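I worked my first election this month and I'm still buzzing!

I know, I know, a town council election isn't what most people lose sleep over. But I spent a whole day as a poll worker here in Wellberg and I would do it again tomorrow, sore feet and all. I slept like a stone afterward, then woke up and started typing.

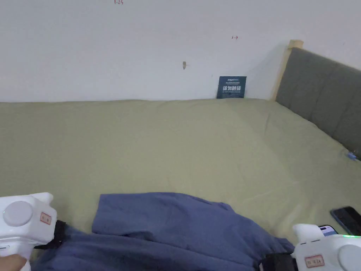
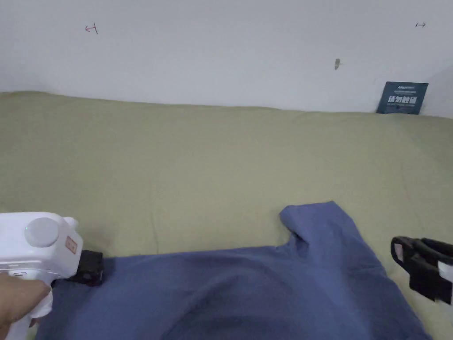

Green sheet, white wall, dark little card. March 2022.

So, the training. It was one long evening in the library basement, with a binder thick enough to stop a door. You learn how to look a voter up, how to issue a ballot, what to do if somebody spoils one (they can have another, and the spoiled one goes in its own envelope, sealed), and which questions you must never answer. "Who should I pick for the second seat?" is one of those. I was asked it four times.

Our polling place was the gym at Grava Elementary. We had to be there at 5:15 in the morning to set up, and it was pitch dark and the side door was locked, so we stood around in the parking lot passing a thermos back and forth. Once we got in, everything went fast. Booths up, signs out, tape on the floor for the line. Then you open the ballot box and show everyone present that it's empty before it gets sealed. I loved that part. It's such a plain thing to do, tipping a box so people can look inside, and I got a little choked up.

Our precinct has some 3000 registered voters, and by closing time 516 had come through the gym. I'd hoped for more. Still, 516 people is a lot of people to say good morning to! There was a rush before work, then a long sleepy stretch when we ate clementines and argued about the best way to fold the privacy sleeves, and then the after-school crowd, with kids who all wanted stickers. We started with a roll of 800 and I was generous.

My favorite moment was a first-time voter who came in with her grandmother. They took booths side by side, and when the girl fed her ballot in, the whole check-in table clapped. I'm not sure we were supposed to clap. The binder doesn't mention it.

The hard part is the end of the day. You've been up since four, and now the numbers have to match: ballots issued, ballots cast, signatures in the book. We were off by one the first time. We went through the pages again, slowly, and found two signatures squeezed onto a single line — I have rarely been so happy to see bad handwriting. We locked up after 13 hours of voting and went straight to Tichý for dumplings, still wearing our badges.

As for the results, the Hiltetti Road sidewalk measure passed, and that's all I'll say, because I want to keep this post about the work and stay out of the rest of it. The comment section can do the same, please!

If you've ever been curious, call your clerk's office and ask. Ours is signing people up now for the August primary, and the training is paid. Bring a cushion for the folding chair, bring more snacks than you think you need, and wear the ugly shoes. I've already put my name down.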